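Plovurico Sorting and Packing Group
Minutes of the meeting of 2026-09-17

1. Minutes of the previous meeting
The minutes were approved without amendment.

2. Small parts inventory
The group received the report on the reorganization of the small parts store. Items for the Jodent order have been sorted by color and entered in the register. It was agreed that blue pieces will be stored separately and that mixed items will remain at the side of the work surface until they are assigned a stock code.

3. Storage and work surfaces
The quotation from Orbridge for 16 additional shelf bins was accepted. Expenditure of up to 3000 was approved for bins and labels, to be charged to the current budget. The request for a second work table was deferred to March.

4. Labeling
It was noted that 5 stock codes appear twice in the register. The duplicates are to be corrected before the next delivery to Khổng leaves the building. Labels printed under the old codes are to be withdrawn.

5. Other business
The group asked that the register be kept at the packing station during working hours. There being no further business, the meeting was closed.

Attachment to item 2
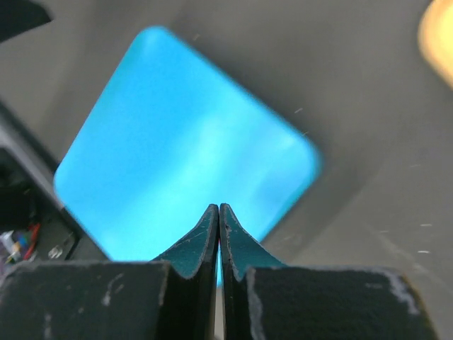
Blue piece on the gray work surface, small colored items at left.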